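How to fold small cloths flat, using the bed as your table

Level: easy
You need: one made bed, a pile of clean cloths, two hands
Time: as long as one cup of tea, if the pile is small

I fold almost everything on the bed. In our flat the kitchen table is always occupied by somebody's homework or by bread, and the ironing board is too narrow for me. A bed is wide, it has a good height for the back if you kneel, and you can leave the finished pile on it without blocking the dinner. In this page I explain how I do it with the plain square and rectangular cloths we use for dusting, for glasses and for wiping the table.

Step 1. Prepare the surface

Take away the pillows, the duvet and whatever else lives on the bed. You want only the fitted sheet. Put both palms in the middle and push the fabric slowly to the sides, then pull it down a little over the edge of the mattress. It doesn't have to be perfect. Long, soft wrinkles do no harm, but a hard fold under the cloth will print itself into your work.

If the bed stands against a wall, start from that side, for it is difficult to reach later.

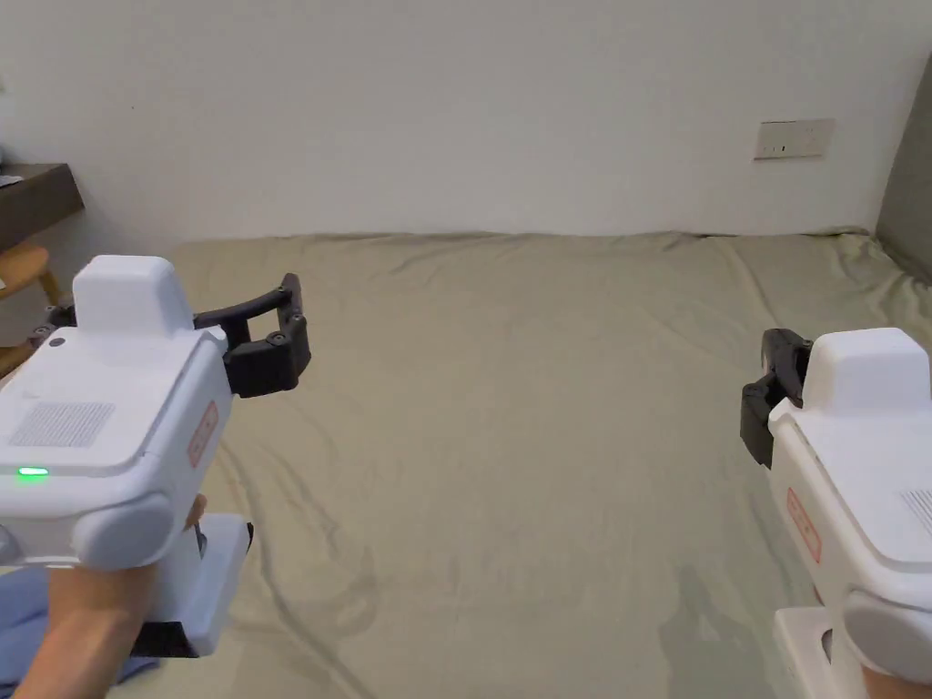 Pale green sheet, white wall behind. A plain colour makes it easy to see the edges of a cloth.

Step 2. Sort before you fold

I sort by size and not by colour. Put the largest ones nearest to you, the smallest ones further away. My neighbour Huia Rakena sorts by room, and this works also, but then you will have different sizes in one pile and the pile will lean.

Check that each cloth is fully dry. Feel the hem with your fingers, it is the thickest part and it dries last. A cloth with a damp hem goes back on the rack for 30 minutes.
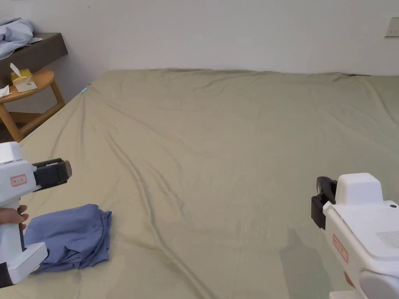
Written by Þórey Stougaard
Household editor, Flekholm Home Pages

Step 3. Open the cloth

Cloths come out of the basket bunched. Do not try to flatten a bunch by pressing on it! Find one corner first, then follow the hem with your other hand until you reach the next corner. Lift both corners, give one short shake and lay the cloth down in front of you, with the long side parallel to the edge of the bed.

Now stroke from the middle to the outside. I use the side of my hand, like when you clean crumbs from a table. Two or three strokes are enough for cotton. Microfibre clings to the sheet, so there you must lift the corner and put it down again in the right place.

Step 4. Make the first fold

Hold the two corners which are far from you and bring them to the two near corners. Match the corners first and the edge after. Many people do it in the opposite order and then they wonder why one corner is looking out.
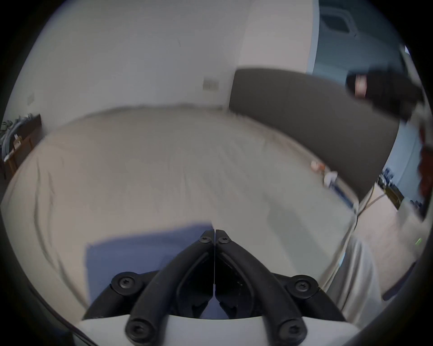 If the cloth has been washed many times it is perhaps no longer a true rectangle. My old ones from Jultow have one side longer by a finger. In this case hide the difference inside: let the upper layer stop a little before the lower one, and the next fold will cover it.

Step 5. Fold in thirds

Turn the cloth so that the fold is on your left. Bring the right side over by one third, press lightly, then bring the left side on top. For cloths under 30 cm I make only one more half fold, as thirds become too thick and they open again in the drawer.

Lay the finished cloth with the closed fold towards you. When all are lying in the same way, you can take one from the pile without disturbing the others.

Step 6. Clear the bed and put away

Carry the piles to the cupboard with one hand under and one hand on top. I keep no more than 12 in a pile. Afterwards pull the sheet straight again, first at the corner near the headboard and then along the wall side – kneeling always leaves some ripples.

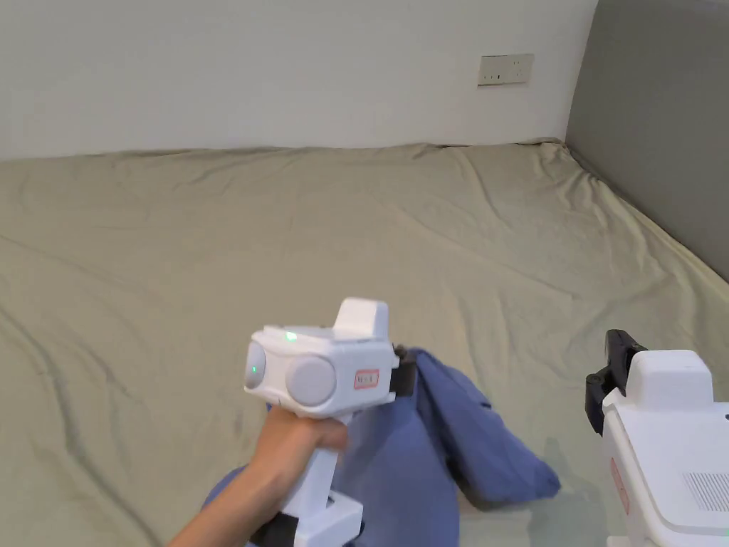 Small rumples collect at the wall side of the mattress. Pull the sheet from the near edge to smooth them.

Notes

Kitchen towels can be folded in the same manner, but do one extra half fold at the end.

Starch is not necessary for household cloths. I tried it in July and did not like how the glasses looked afterwards.

For very large pieces, such as tablecloths, see my other page, "Folding with two persons".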